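June 17, 2020
By Amra Nikolovski

Day whatever of the sourdough. I have named the starter Negri, after the flour, and I now feel towards it roughly what one feels towards a lodger who pays late. It wants feeding at eight in the morning and again before bed, and in return it smells of nail varnish.

Consuelo rang at lunch to tell me hers had doubled in four hours. She has always been like this. At school she had the good compasses. I said mine was coming along nicely and looked over at the jar, which had a grey puddle on top and one bubble, possibly left over from February.

Baked anyway. The recipe wanted a cast iron pot and I have a casserole dish with a chipped lid, so I used that and prayed. Sixty minutes later I had something the size and weight of a curling stone. Stavros ate two slices with a great deal of butter and called it "proper bread", then went and stood in the garden for a while.

The red shirts are still waiting to be folded, and have been all week. I seem to have time to stir flour into water twice a day and none for sleeves. 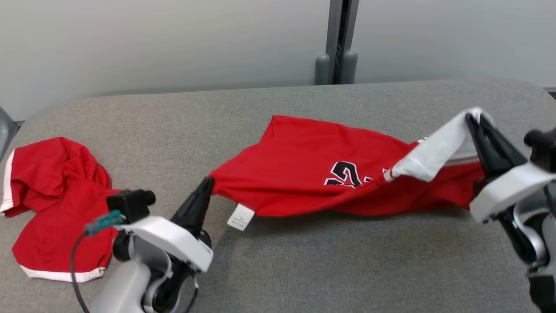
Why does the loaf come out flat when the starter smells sour enough?

Sour only means it is acidic. A hungry starter gets sharper as it gets weaker, so it needs more flour, more often, and a warmer shelf until it rises properly between feeds.

I got that out of Kalliopi over the fence. She has baked for years and was very kind, in the way a vet is kind. So Negri has moved to the airing cupboard, next to the bath towels, on a diet of rye. If there is no improvement by the weekend I shall buy a sliced white and hide the bag.

Evening: two bubbles. Told Stavros. He asked if we could have pasta.

3,543 views
10 shares
3 comments

Blagoje Stojanović
Mine went pink and I had to bury it. Count your blessings.

Consuelo Montes
They were perfectly ordinary compasses.

Kalliopi Krasniqi
Rye is good but put a plate under the jar. I mean it about the plate.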